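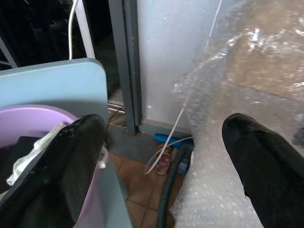 The Prosolo is a two-armed laundry robot built at home and, later on, in a shared workshop, by Volker Kramer and Tanvir Debnath. It loads and unloads a top-loading washing machine. Began as a single arm on a bench, second arm added the following November. The design is meant for small utility rooms as they're found, so the working area is not cleared first: a lilac-purple bucket for clothes, cables across terracotta tiles, bubble wrap hanging down to the floor. Plans are shared among builders under the name Brillura, which is also the name of the control software (see Naming).

Background
Kramer had built an earlier machine, the Gastov, a one-armed sorter for socks. It worked on a flat table and nowhere else. Debnath joined after seeing it at the workshop and suggested going for the whole load, tub and all. The Gastov was stripped for parts. Its base plate and two of its motors went into the Prosolo, the rest was given away.

First version finished in a spare bedroom. Too heavy for the floor there, or so Kramer thought, and it was moved to the workshop in the spring. Most later work was done there in the evenings.

Construction
Two arms on one upright post. The arms are bought-in segments, silver and white, with black bands at the joints. Each ends in a white gripper housing with black fingers. Finger pads are the part that wears out fastest and both builders keep spares; scuffing on the upper edge is normal and does not affect grip much until the surface goes shiny.

A small camera sits at each wrist, looking out between the fingers. A third is mounted higher up for the wider view. Cables run on the outside of the arms. An early attempt to route them through the joints was given up after a wire broke twice in the same place.

Power comes from a supply unit at the base of the post. The fuse is on the left. Later builds moved it to the front, and the drawings do not all agree on this, so check before ordering the bracket.

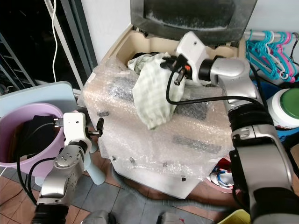
Operation
The usual run starts with the lid already open. Lid opening was tried and works on some machines, but it is slow and was left out of the standard program. One arm picks, the other holds back whatever is lying over the edge of the opening. The pick is made from above with the fingers slightly open, then closed till the motor current rises. If nothing is felt the arm lifts, shifts and trys again.

Checked and striped cloths are easier than plain ones, the pattern giving the cameras something to hold on to. Dark clothing in a dark drum is the worst case. Debnath wrote a seperate routine for it that works mostly by touch. Slower, fewer misses.

Clothes go to a bucket on the floor. A hard-sided bucket is advised. Soft baskets fold when an arm brushes them.

Wrapped machines
Bubble wrap on the washing machine gives two problems. It throws back bright spots that the wrist cameras take for edges, and it slides under the fingers when they press down. The first was mostly cured by lowering the exposure. The second was not. Builders are told to keep the press light near the rim and to keep loose wrap away from the elbow joint.

Training and testing
The robot is taught by hand: a person moves a matching pair of small arms and the Prosolo copies. The first set had 253 recorded picks, far too few. Later set had 1,000, of which 400 were kept back for testing. Kramer has said the hanging cables in the workshop caused more bad stops than the clothes did. A rule was added so that thin white lines are ignored unless they move.

Versions
Gastov — one arm, table only. Not a Prosolo, but listed with it in most places.
Prosolo — one arm, then 2. The version described here.
Tomar — lighter post, shorter reach, same grippers. Unfinished as of 2025-09-19.

The Tomar drawings are partial. The shoulder bracket is missing and the parts list still names the old one.

Naming
Brillura was the name of the software first and got used for the whole project by others. Kramer uses it for the software only. Debnath uses both. Older notes have it with one L.

Known faults
Left wrist drifts after long runs; re-zero it. Fingers pick up lint and lose grip, wipe with a damp cloth. Cable at the wrist can catch on the lid if the loop is left too long — roughly a hand's width is enough.

See also
Gastov
Brillura (software)
Top-loading washing machine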